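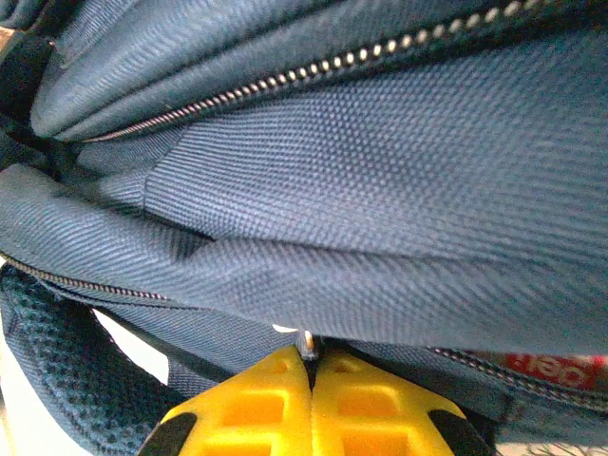
I have been looking after the two-arm cell at Brutstead since August, and most of what I know about it I learned by getting it wrong first. Xinyi Kong built the thing and left me four pages of notes, which cover the software well and the cables hardly at all. So these are my own notes, mainly for Yuxi Tan, who takes over when I move across to the Lililstead site.

We are on bags at the moment. A backpack is harder on the cell than boxes were. The straps get under the grippers, the fabric bunches up, and the arms spend a lot of their time low down and close together. Most of the faults I log come from that.

Before the first run

Start with the mounting plates. Check the bolts with the short hex key, not the long one, which makes it too easy to overtighten. I found one loose in my second week, after chasing what I thought was a calibration problem for a whole afternoon.

Then the cables. Each arm has a purple one that runs from under the plate, round the outside of the joint housing and along the upper link to the gripper. Leave enough slack for the arm to reach the back wall. Too little and it tugs at the connector, too much and the loop drops onto the bag. I move each arm by hand through its full reach with the power off and watch the loop the whole way.

Last, the floor cloth. Pull it flat and tuck it in at the edges. A ridge under the bag is enough to put a grasp out.

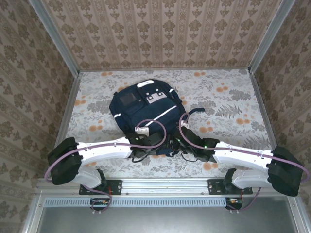 Gripper pads

The yellow fingers themselves seem to last. The black pads don't. I change them every 90 hours, which Xinyi thinks is too often, but zips and webbing are rough on rubber. Wipe the new ones with a dry cloth and run the open and close test 18 times before going back to work. If the two fingers don't meet evenly, take the pads off and seat them again.

The spares are in the Hondulano drawer, under the old labels. Order more when you open the last packet - delivery is slow.

The fault I still get

Error 1454 is a lost gripper connection, nearly always on the left arm. Stop, power down, and push the connector on top of the gripper home. Then look underneath the rail, where the small wires are easy to knock when you lean over.

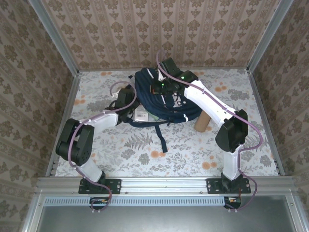
If it comes back the same day, swap the cable and put the old one in the box marked Shi for testing. Don't put it back on the shelf. I did that once and fitted the same bad cable twice in a week.

Error 2217 is only the log disk filling up. Clear it and carry on.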